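Dustpans: does the lip really matter that much?
Cleaning & Tidying > Tools and Supplies
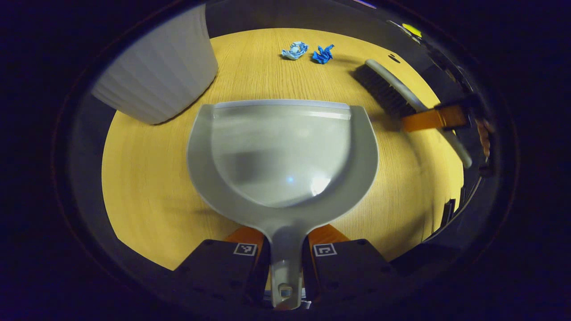 gritty_kitchen wrote:
So I've gone down a hole on dustpans and I'm having a great time. We moved into a place in November with wood floors all through, after years of carpet, and I sweep every single day now. The pan I'm using is a plain gray plastic one with a flat lip, curved scoop, short handle with a hang hole. Nothing fancy. And I love it?? But there's still that thin line of dust that stays on the floor no matter how many times I back up. You know the line.

Do I need one with a rubber edge? Or is it my technique? I've been looking at the Brundholm with the rubber strip and the long-handled Meinecke. Tell me everything, I want opinions!

pantry_moth wrote:
Oh I am so ready for this thread.

The line is mostly the broom. If your bristles are stiff and splayed out at the ends they flick the fine stuff under the lip. Get a soft hand brush, hold the pan at a low angle and do short strokes toward you. Then turn the pan a quarter turn and do it again from the side. The line will be gone or close to it.

I've had a plain plastic pan with no rubber for longer than I've had my couch and I wouldn't swap it.

Sills_and_Corners wrote:
Going to disagree with pantry_moth here. A rubber strip makes a huge difference on wood, especially older boards that aren't level. Hard plastic only touches at the high spots. I have the Brundholm and the strip bends right down into the dips. Night and day for coffee grounds.

pantry_moth wrote:
Sure, until the rubber curls up at the corners. Mine lasted 2 winters and then it was worse than having none at all, and you can't buy the strip by itself.

Sills_and_Corners wrote:
Where were you storing it? If you stand it on the lip it'll curl. Hang it up and it stays flat. Mine's been on a nail the whole time and it's still straight as a ruler.

pantry_moth wrote:
...standing on the lip, behind the fridge. OK, fair.

mopbucket445 wrote:
Long handles are the best thing to happen to my back, so a vote for the Meinecke from me. It snaps shut when you lift it, so you can carry it across the house without leaving a trail. The one thing is that it's wide, so it won't fit between the toilet and the wall. I keep a little pan under the sink for that.

gritty_kitchen wrote:
Loving this. mopbucket, does it empty cleanly? My wastebasket is one of those small ones and I already miss it half the time.

mopbucket445 wrote:
Into a small basket? Hmm, not great. The scoop is wider than the opening on mine, so I take it out to the big can. With a short pan you can tip it in from the corner, which is way easier. Tap the back of the pan on the inside of the basket, not on the rim, or you get a puff of dust in your face.

linty wrote:
Static! Has no one said static yet? Plastic pans pick up a charge in dry weather and the fine dust sticks to the inside of the scoop, then falls off on your way back to the closet. I wash mine with dish soap, shake it off and let it dry without wiping. Works like a dream for a week or so. A smooth scoop rinses out so much nicer than the ones with the molded comb teeth, too. Hair gets wound around those teeth and you end up picking it out by hand. Yuck.

Sills_and_Corners wrote:
Hard no on giving up the teeth! I have a long-haired dog and the teeth are how I clean the broom. Drag the bristles through a couple of times over the trash and all the hair comes off in one gorgeous clump.

linty wrote:
Gorgeous is a strong word lol. But OK, dog people get their teeth.

old_broom_closet wrote:
Check the lip before you buy anything. Lay the pan on a flat counter and slide a piece of paper along the edge. If it goes under in the middle, the lip is bowed and you'll get that line forever. I've seen it on brand new pans. The Prornier I bought was bowed right out of the store, and I left it overnight in warm water with a heavy pot on top and it came out straighter – not perfect, but I still use it in the garage.

pantry_moth wrote:
The paper test is so smart. Doing it tonight.

gritty_kitchen wrote:
Did the paper test! It slides under a tiny bit on the left side and nowhere else. So I've been sweeping into the left side all this time, because I'm right-handed and that's where my broom goes. Switched to the right half of the pan and the line is so much smaller, I did a little dance in the kitchen.

Still kind of want the Brundholm though.

Sills_and_Corners wrote:
Get it! And put the nail up first.

hilari_fan wrote:
If you only want a better brush, the Hilari one is really soft and it clips onto the handle of most short pans. It's sold without a pan, so you could keep the gray one.

gritty_kitchen wrote:
Ooh, how wide is the clip? My handle is pretty narrow.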